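Stekberg Desk Items

Short notes and pictures of a work table and the desk behind it, part of the Plalteck set of room records. The full set has 3496 pictures in 316 folders, one folder per session. Folder names are the room name plus a running number.

Labels cover loose objects (tube, bracket, cup, bottle), desk equipment (monitor, keyboard, laptop) and furniture. Small containers share one label. Text on screens is not transcribed.

Known gaps: roughly 200 pictures still have no labels.

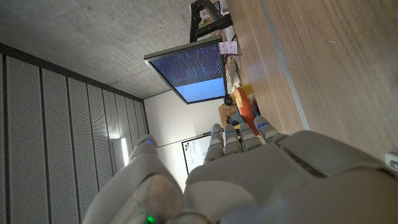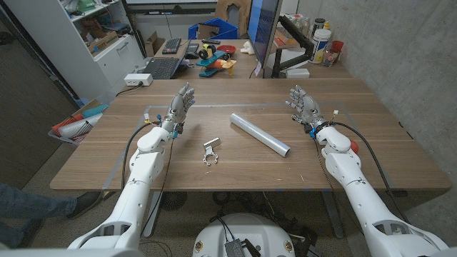
Stekberg room. First: monitor and wooden tabletop. Second: white tube and metal bracket on the table.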